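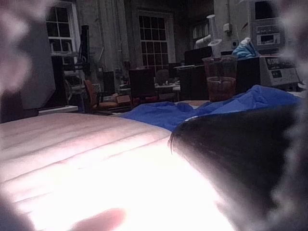

One respondent wrote that a bench is ready only when the cup can be reached without lifting anything over the cloth, and that any other arrangement leads to spills before the first stitch is tied.

4.2 Bench set-up and thread handling

This view was common in the written comments. Of the 1764 entries in the Comutine bench log, 207 mention the placing of cups, cloths or tools, and most of these were made at the Kudville site, where the benches are narrower and shared between groups. The standing instructions, last revised in August, say little on the matter. They require that the work surface be covered before practice begins and that liquids be kept in open cups behind the covered area. They do not say how flat the covering must lie. In Figure 2(a) the blue material is bunched into soft folds, with a clear plastic cup of reddish-brown liquid standing just behind it. Entries from both sites differ on whether folds matter. Some users smooth the covering after each exercise, while others leave it gathered so that loose thread ends are caught and can be picked up together.

Thread handling drew longer comments. The Benmoussa method, which both sites follow, asks the user to grip the thick strand at its end and to lay out the slack before forming a loop. Fine thread is to be kept well to one side. The reason given in the course notes is that a fine thread is easily lost against a dark tool and may be drawn into a knot by mistake.

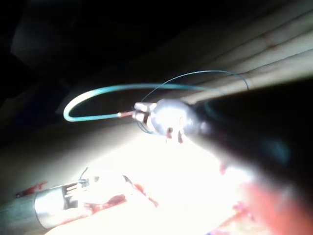
Slack should be dealt with first and the loop second, according to a further respondent, who added that most of the time lost in practice is spent on freeing one thread from another.

Figure 2. Practice bench: (a) covering and cup; (b) light blue strand held at its end in the jaws, with a finer dark thread nearby.

The strand in Figure 2(b) turns back on itself in a tight loop, and the fine thread arcs over the tool and also curls below the jaws. Log entries that report tangling seldom record how the threads were lying beforehand. We therefore make no claim about its causes. A column for thread position has been added to the log at the Akance site, and the wording of the bench instructions is under review at Kudville.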